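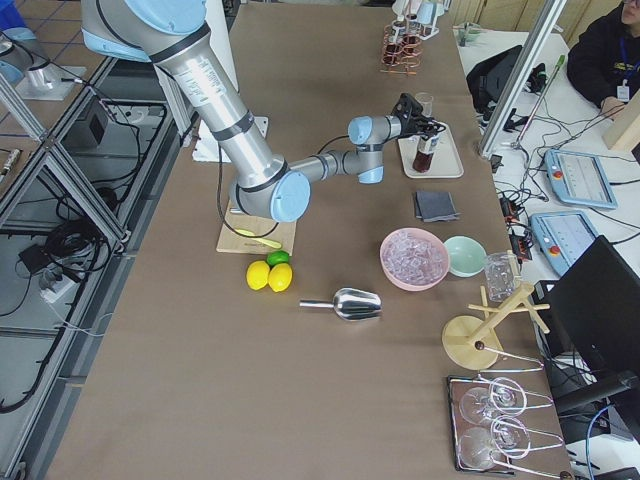 My sister reckons I'm mad to bother making my own vinegar when Sovitz sell a perfectly good one for less than a coffee, and she said so again on the phone in February, at length. She may be right! But I've been at it for nine months now and I'm not stopping.

It started with half a bottle of red left over from a birthday. I tipped it into a big jar with a splash of live cider vinegar from the farm shop in Zandale, tied a bit of muslin over the top and shoved it in the airing cupboard. Then I forgot all about it - properly forgot, until I went looking for pillowcases and the smell nearly knocked me over.
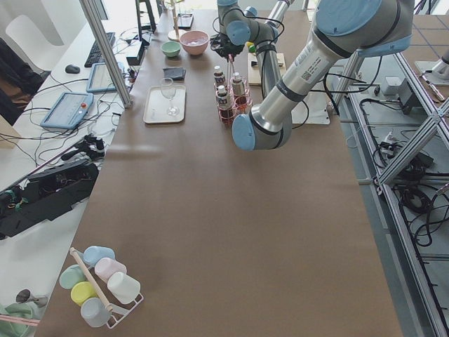
The second batch was much better, mainly as I'd read up a bit by then. You want the wine watered down to something weaker, and you want air getting to it, so don't screw a lid on. Mine took 10 weeks. It came out sharp and a bit fruity, lovely on tomatoes (less lovely on chips, we tried).

White wine has been trickier. My first go grew something furry and went straight down the sink, jar and all very nearly. I've got another one going behind the towels, and I'm leaving it alone until the clocks change. If anyone has managed it with perry, do let me know how much you watered it down.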